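Room Assistant, Upper Floor (part-time)

Romlow is looking for a part-time room assistant for the open upper floor of our Niddale building. The work is setting out furniture, moving things between the two levels, and putting the room back in order at the end of each session.

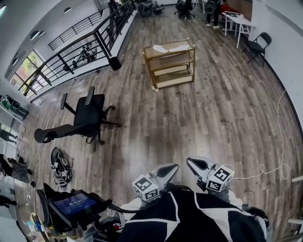
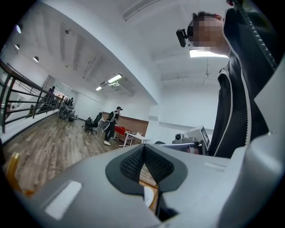

Photos: Romlow / Niddale building, upper floor

About the room

The upper floor is one large open space with wood-look flooring and a railing along the open side. It is used by different groups through the week and the layout changes often. Most of the furniture is light and on casters. The gold three-tier cart with glass shelves stays on this floor and is used for small items that need to be kept off the ground. Office chairs are moved in and out as needed.

What you will do

Set out chairs, carts and tables from a written plan before each session.
Pick up and coil cables, and return them to the right bag or bin.
Stand chairs upright, check the casters and report any that are loose or missing.
Clean the glass shelves and wipe down the railing.
Sweep the floor and take trash and recycling to the lower level.
Keep the storage list current. There are 548 items on it at present.

You will use the stairs many times in a shift. Nothing may be left against the railing or passed over it to the floor below.

Hours and pay

The position is 13 hours a week, split over two shifts. Pay is hourly and is set according to experience. Shifts are fixed a month ahead and we try not to change them after that. The job starts in July and runs for roughly five months, with a possible extension. Training is paid.

Who we are looking for

You should be able to lift and carry light furniture, follow a floor plan, and work without someone standing next to you. Experience in event setup, a stockroom or building services is useful but not required. You must be at least 18. We supply gloves. Please wear closed shoes with a flat sole.

The storage list is kept in Carrilho, our inventory program. You do not need to know it already. Large furniture is handled by Ristier, our moving contractor, and is not part of this job.

How to apply

Send a short letter and a list of your past jobs to Benedita Garcia at the Romlow front office, or leave them at the desk on the ground floor. Include the names of two people we can call. Applications close on 23rd May. We will invite people to come in, see the room and do a short paid trial shift before we decide.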